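**Proofing bread dough on top of a dehydrator: is the surface temperature usable?**

**tbraten_weddale** (08/10/2022)

My kitchen in Weddale is too cold for a second proof. I have a stackable dehydrator with a flat lid and have been thinking of setting the dough bowl on the lid while the unit runs on low. The alternative is inside, with the trays removed. Has anyone measured either one? 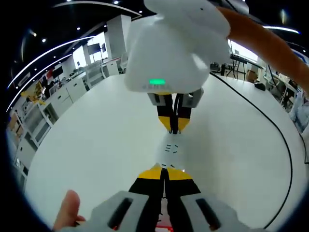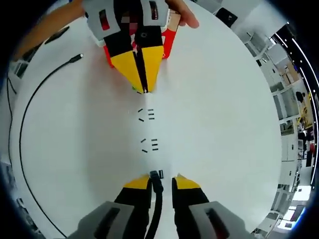
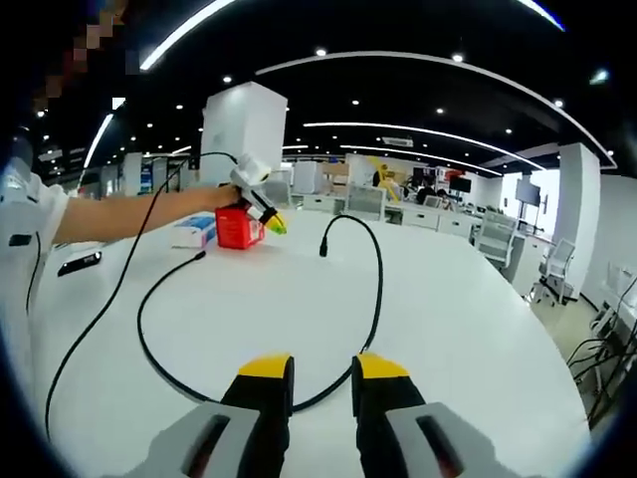 The recipe is a plain white loaf at 68% hydration, 349 g of bread flour, 7 g of salt, instant yeast. First rise is fine overnight on the counter. The second rise stalls. I would have to run the dehydrator on a round white table like that one, away from the counter outlets, so an extension cord is involved whichever method I use. The lowest setting is marked 95 °F. I don't know how accurate the dial is.

**mlagos**

Inside, not on the lid. The lid temperature depends on how much air leaks past the vents, and the bowl itself blocks them. You will get a hot spot under the bowl and a cool top.

Cover the dough. Moving air at 95 °F will form a skin in 13 minutes, and the skin is what stops the rise.

**YT_Tam**

Disagree on the lid. I proofed on a lid all of last November with a folded towel between lid and bowl. No hot spot that I could measure with a probe in the center of the dough. The towel matters more than the location.

**mlagos**

A probe in the center tells you nothing about the bottom half inch. Did you measure there?

**YT_Tam**

No. The crumb was even, though, so I didn't see a reason to.

Also, a towel over the vents isn't something I'd leave unattended. I only covered the middle of the lid.

**wychoi**

@tbraten_weddale which type is it, fan at the base or fan at the back? With a base fan the bowl sits straight in the airflow if you take the trays out. Leave the bottom tray in and put the bowl on that. With a rear fan it makes little difference.

Re the extension cord: check the wattage on the label against the cord rating. Keep it off the part of the table where you work. A looped cord like the black one in the third picture will catch a bowl sooner or later.

**tbraten_weddale**

Base fan. 207 W on the label. The cord I have is rated well above that.

I put a probe thermometer inside with no dough and the dial at 95. It cycled between 88 and 101. Is the top of that range a problem?

**wychoi**

Not for a short proof. Dough lags well behind the air. Put a mug of hot water in with it and cover the bowl with a plate. If the dough reads over 85, switch the unit off and leave the lid on.

**fangtf**

Why heat at all? Use more time. A second proof at 62 °F takes me three hours and the flavor is better. All this equipment is for saving an hour and a half.

**tbraten_weddale**

I bake before work. Three hours isn't available.

**fangtf**

Then shape at night and proof in the refrigerator. Bake straight from cold.

**mlagos**

That works for a lean dough in a banneton. In a loaf pan I get a dense strip along the bottom every time. OP didn't say which.

**tbraten_weddale**

Loaf pan, 8.5 x 4.5. It does fit inside with two spacer rings stacked. I'll try it on the bottom tray with the mug, dial at 95, and take readings in the center and at the base of the dough.

**YT_Tam**

Post both readings, please. I'd like to see the difference between them.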